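Packing a snack box to mail: what goes in first?

Posted in Kitchen & Home > Packing and Mailing

Hello everybody! I'm putting together a box of snacks for my niece, who moved away for school, and I have more small packets than sense. I cleared off the table with the lemon tablecloth and started sorting there.

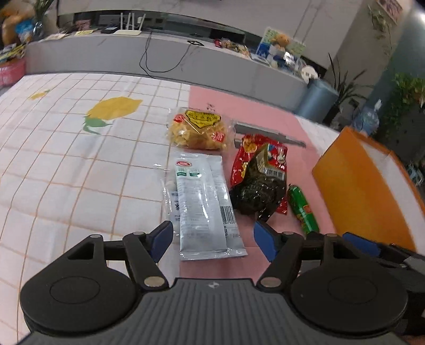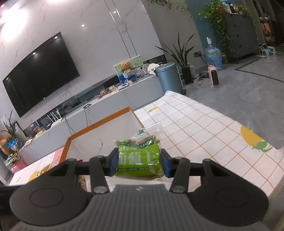 Asked by Geetha Thampi
November — 3 replies so far — 900 views

The box is a shallow one with an orange-brown rim, and I'd like to use it if I possibly can, because it fits nicely inside the mailing carton I already bought. Everything going in is packaged. There are the green raisins (she has loved those since she was tiny, she used to eat them out of my coat pocket), a long white packet, and a few other bits and pieces. My trouble is that the soft packets slide to one end and the crunchy things get squashed under them. Last year I mailed a box to my brother and the crackers came out as crumbs, which he ate with a spoon, bless him, but I'd like to do better this time.

So do I lay things flat or stand them up? And do I need filler in a box this shallow? The carton has to travel 1,000 miles, if that matters.

Nurlow
Flat for anything long, upright for the little ones, if the lid will close over them. Fold a dish towel on top and tape it shut. Done.

Şükran Kozan
What a lovely thing to do for her! I've been mailing boxes to my two boys for 11 years now and I've made every mistake there is, so take this for what it's worth. Start with the longest packet and lay it against one side — it makes a sort of wall for everything else to lean on. Then the raisins. Raisins are wonderful for packing because they give a little, so I tuck them in between the things that break, never on top of them. If the packet has some air in it, leave the air alone, it's a free cushion.

Weigh everything before you tape it up, too. My kitchen scale said 400 grams for a box I would have sworn was twice that, and I went back and added more cookies, naturally.

For filler I use crumpled tissue, and I save it all year. Close the lid and give it a gentle shake by your ear. If you hear sliding, open it up and add more. And put a note in! My younger one says he reads that before he eats anything, though I have my doubts.

Siqueira
I'd skip the shallow box and put it all straight in the carton. More room that way.

Geetha Thampi
Thank you all so much! Siqueira, I know you're probably right, but I've grown fond of the little box. I'm going to try the long packet along the side tonight and see how the shake test goes.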